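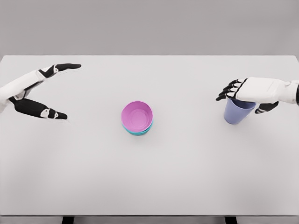 Luuk Goossens wrote to me that a white desk is a mistake for anyone who drinks coffee, and that I would regret the Solturetti before the end of September. I have now worked at mine for the whole summer, so I can answer him.

The top is matt and very pleasant under the hands. Coffee rings go away with a damp cloth if you are quick. Blue ink does not. I have one small mark near the left corner, and I tried soap, then lemon, then the cleaner that Yuen sells for 20 euros. It became paler, but it stayed.

Assembly took me two hours, alone. The screws are good, the drawings less so – step four shows the legs from the wrong side, and I had to open everything again. The desk does not move when I type. When I lean on it with both elbows it moves a little.

I paid 619 euros, with delivery. The Sirier in the same size was cheaper, but its surface shines and in the afternoon the sun hurt my eyes in the shop. I would buy the Solturetti again – with a pencil in place of the pen.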